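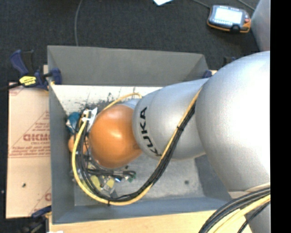 Ute says I should stop apologizing to the sourdough and just feed it, and that if it wanted to die it would have done so back in the spring when I left it on the radiator. She wrote this at the bottom of her last letter, under two pages about her knee, and I laughed so hard I had to put my tea down. She has kept hers going for 14 years, so I suppose she has earned the right to be short with me.

31 August 2004

So I fed it. A big spoon of rye, a splash of water from the kettle once it had cooled, a good stir, and back up on the shelf over the stove with a saucer on top. By lunchtime it had climbed nearly to the rim and smelled like green apples, which Ute says is what you want, and by two it had gone over the rim and down the side and onto the cookbooks. I didn't mind much. The Haberkorn baking book already has so much dough in it that the chapter on rolls won't open.

I am still trying to get the Rinska loaf right, the dark one with the caraway that we ate every morning of that vacation, with the cold butter and the plum jam. Mechthild swears there was coffee in it. I say molasses. We have been going back and forth on this since we got home and I don't believe either of us will ever give in, though I did sneak half a cup of coffee into today's batch, and I am not going to tell her unless it's wonderful.

The recipe wants 235 grams of the starter and I always put in a little extra, then worry about it all afternoon. The dough was sticky as anything. I had it up to both elbows when the phone rang, and of course I answered, and of course it was Tarık, wanting to know if I still had his good bread knife (I do, it's been in my drawer since Easter, and I was rather hoping he'd forgotten). We talked for the better part of an hour. His youngest is starting school and has already announced that she won't be going on the second day. I do love that child.

Anyway, the loaf weighed 969 grams out of the oven. I write the weight down every time now because Gerd told me to, so I can see how much water is baking off, and I have to admit the old notes have been a help. The last one was heavier and gummy right in the middle, and we ended up toasting it all week.

It's on the rack now and I'm supposed to leave it until morning. Rye needs its rest, everyone says so. The whole house smells of caraway, even upstairs in the linen closet, and I have been into the kitchen three times to tap on the bottom of it, and it sounds pretty good to me.

Must buy more rye flour, and jam jars before the plums are all gone. Write back to Ute and ask about the knee first this time.

Cut the heel off at nine. Coffee is very faint. Might be nice.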